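Nukley extends textile collection to 68 more streets in Itotbridge

December 31, 2023

Household textile collection in Itotbridge will cover a further 68 streets from the start of the new year, under a revised contract between the town and the waste operator Nukley. The extension brings in the Cordero district and the streets north of the rail line, where residents have had to carry used clothing to the drop-off point at the transfer station.

The service began in September with a trial on the south side of town. Collections take place every second week, on the same day as paper and cardboard. Clothing, bed linen, towels and curtains are accepted, provided they are clean, dry and placed in a closed bag. Shoes must be tied together in pairs. Pillows, quilts, carpets and anything soiled with oil or paint stay in the general waste.

Knitwear goes into the same bag as other clothing. It is separated at the sorting plant, where wearable items are set aside for resale and the remainder is graded by fiber content and color. Single-color knits are the simplest to process — the yarn can be pulled back to fiber and respun without new dye. Striped and patterned pieces usually go to a mixed grade used for insulation and padding.

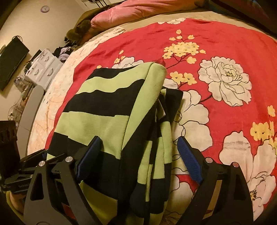

A striped knit in lime green and a dark shade, on a floral sheet.

The sorting plant is run by Merorus, which took over the building from a packaging firm and has installed a second baling line. Bales from the Itotbridge round are weighed separately so that the town can be billed by net weight. Under the old arrangement, a flat fee applied regardless of how much was collected.

Bags are limited to 9 kilograms each, and there is no limit on the number of bags per address. Households in the new area will receive a starter roll with the January calendar. Replacement rolls can be picked up at the town office and the library. Apartment buildings with a shared bin store will be given a lockable container instead; 954 apartments fall into this group.

Bags left out after 7 a.m. may not be picked up until the next round. Missed collections should be reported to Nukley within two working days, with the street name and house number.

The drop-off point at the transfer station will stay open during the changeover. Its opening hours are unchanged.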